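4. Placing the oven and fitting the turntable

4.1 Choose a flat, level worktop. The box says the Zurex "fits anywhere". It doesn't. Leave a clear gap at the back, sides and top, whatever the kitchen brochure promised you.

4.2 Take out all packing, including any card tucked under the turntable. Check the door shuts squarely. If it was knocked in transit, stop and ring the dealer.

4.3 Plug straight into a wall socket. Extension leads sold as "heavy duty" are often nothing of the kind, and we don't advise using one.

Note: The 800 watts quoted on the carton is cooking power. The oven draws more than that from the socket.

4.4 Open the door fully. Set the roller ring on the cavity floor, then lower the turntable over the centre coupler. Turn it by hand. It should go round without rocking or scraping. If it rocks, lift it off and seat it again – pressing harder won't cure it.

4.5 Look at the two latch hooks on the free edge of the door and the two slots they go into. Wipe away any dust or grease with a dry cloth.
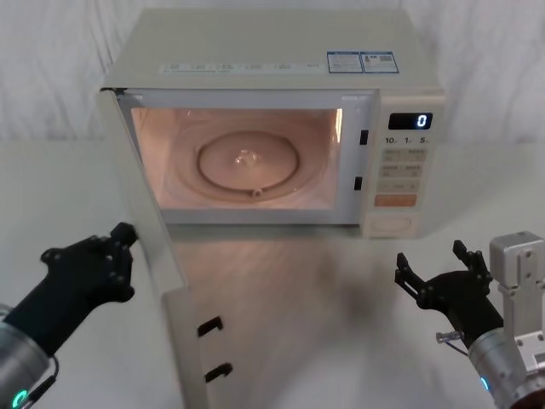

Fig. 9. Door fully open, turntable in place. Latch slots at right, beside the control panel.

4.6 Put a mug of cold water on the turntable, close the door and run the oven for 180 seconds. The water should come out hot. Use a cloth to lift the mug.

CAUTION: Never poke anything into the latch slots to make the oven run with the door open. You may read online that this is a harmless test. It is not.

CAUTION: Do not run the oven empty.

Note: "Self-cleaning" sprays and steam gadgets are no substitute for a damp cloth. Wipe the cavity once it has cooled.

For faults after set-up, see section 7 or write to Ravindra Yadav at Pathak Service Desk, quoting form 891.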